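Zolum drinks kit: tips from my first month

I signed up for the two-arm drinks kit from Zolum in February, mostly to see whether a pair of robot arms could take over the lemonades and iced teas while I do the food. You rent the arms by the month and Gastance does the drink recipes that go with them. It's fun! It's also fussy, and most of the fuss is about how you lay out the table.
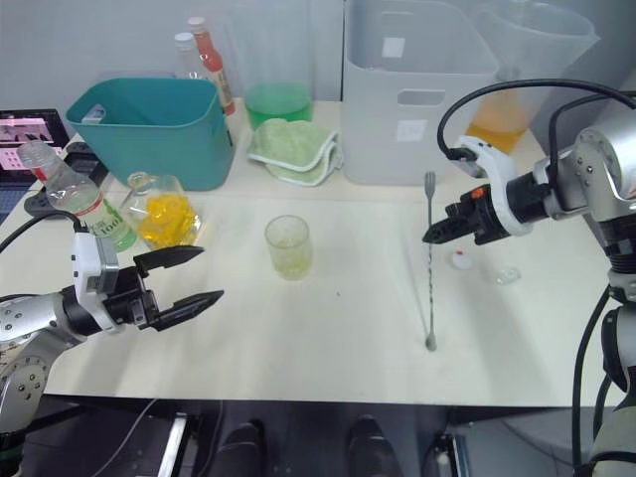
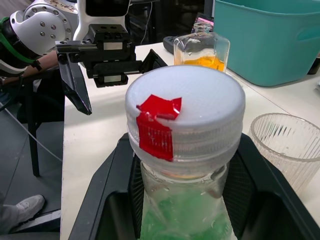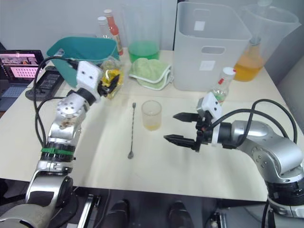
Tip one: put a strip of tape on any cap you want picked up. I use red, and I get far fewer fumbled lids with it (the plain white ones on a white table were a pain). Press the ends down well or they start to curl.

Keep the bar spoon away from the glass. I had mine right next to it for a week and it got knocked over constantly, usually into somebody's drink. A folded towel stays on my table all evening, and I swap it out when it gets sticky.

Bags are the weak spot. Stiff, crinkly ones are OK, thin ones slide right out, so I tip anything in a thin bag into a jar before I start. And don't fill pitchers to the top, please. Three-quarters is plenty.

Cleaning: wipe the fingers after every session, syrup especially. The Tamura wipes that came in the box left streaks, so I went back to a damp cloth and a drop of dish soap. Tie the cables up high too.

Cost is the part I'm still chewing on. I paid 793 for the first 3 months plus 78 for the Mellau finger set, which grips small bottles much better than the standard one. For a Friday crowd I'd say yes. For two glasses of lemonade on the porch, I'd just grab a spoon and stir.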